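### 4.2 Open-day demonstration

The bimanual cell was shown to visitors at the Grutstead site on March 7, 2019. The policy was the one evaluated in Section 3, trained on 3,000 demonstrations recorded at Zaltville, with no further tuning on site. Lighting was left as found. Visitors stood behind a floor line and could ask the operator to start an episode but could not touch the workspace.

The task was taken from the Kragh desk set: transfer of slender items between a hanging rack and an upright holder. Each episode was limited to 100 seconds. An episode was scored as a failure if an item left the table or if the operator pressed the stop. Episodes stopped at a visitor's request were logged but not scored, and they are excluded from the totals in Table 3.

Figure 4 shows the workspace with both grippers in view. The brushes differ in thickness, and the thickest hangs lower than the rail, so a single grasp height could not be used for all of them. Stains on the practice paper were not masked in the input.

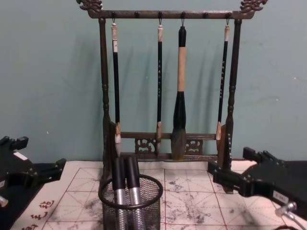 **Figure 4.** Desk workspace, chest-height view: brush rack with four brushes, mesh holder, gridded practice paper.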